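Keeping a work table clean with towels and plastic

Posted by Aigars Lapiņa

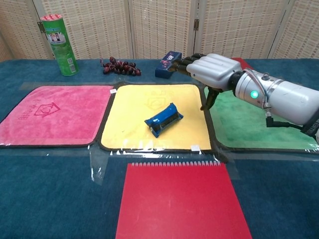
Pink, yellow and green mats in one row, with clear plastic taped over them.

I sort small things at my table almost every evening, and before, the tablecloth was always suffering. Now I put microfiber towel mats on the cloth and cover them with clear plastic. It is a simple work, about 24 minutes the first time.

Wash the mats without softener and let them dry fully. Lay them side by side and press the folds flat with your hand. Cut the plastic bigger than the mats, so the tape goes on the cloth and not on the towel. Start taping from the middle of each side – if you start from the corner, you get waves.

Give every color its own job. With me, yellow is for things I still must decide about.

For cleaning, wipe with a damp cloth and a little Clata soap. Change the plastic when it becomes cloudy. I changed mine last in September.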